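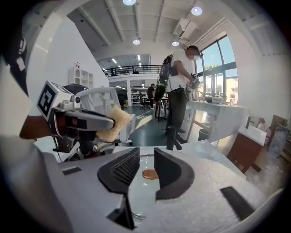

I've been arguing with people about rules for hand-held grippers since February, and I've lost most of those arguments, so now I'm writing it down where I can't be interrupted. My position is simple. If you want good demonstrations for training a robot, write fewer rules about hands and more rules about the room. Everyone has a page on how fast to close the fingers. Hardly anyone has a line about two people working within reach of each other, or about the cable that trails down from a gripper while its owner is looking somewhere else. A backpack rig with loops of cable hanging off it is one doorknob away from a bad afternoon, and I'd put that on page one!

The draft we use at Skurstead grew out of a checklist by Nayeli Villaseñor, and hers fit on an index card. Ours is now 25 pages. I wrote a few of them (sorry, Nayeli). Page 11 tells you how to hold a sponge. Page 12 tells you how to hold a sponge if you're left-handed. Nowhere does it tell you who gets to say stop, and that's the one I'd want if I were new.

Akash Grewal and I go back and forth on this. He says strict hand rules make the recordings match, and matching recordings are easier to learn from. Fair enough, up to a point. But last year we did a run of 300 recordings at the Grestach building with everybody following the hand rules to the letter, and when I sat down and watched them they looked like people defusing a bomb. Who wipes a counter like that? I wipe a counter like I'm late for something. If the robot is going to end up in a kitchen, let it learn from somebody who has been in one.

So what would I keep? Check the marker before you start, and check it again after a break, because a smudge you didn't notice can cost you a morning. Tie up your cables. Agree on who has which part of the room, out loud, before anybody picks up a tool. Sunlight on the floor gets a rule too — write down the time and whether the blinds were open, and don't try to make every day look like the same day. Tell visitors what's being recorded and let them walk away without a speech about it. I feel strongly about that last one. Consent forms are fine, but a form signed at the front door doesn't help the person who came in to use the sink.

And please, put a name on every rule. Zyanya Quezada started doing this on the Huaranga project and I stole it right away. Next to each line she writes who asked for it and what went wrong. When that person says it's no longer needed, the line goes. We have a rule against green tape that I have asked everyone about and I still can't find its owner. I follow it anyway, which bugs me.

Akash has read this and says I'm going to regret the part about the sponge. We're trying the short version on the next run, two pages, and he gets to pick the font.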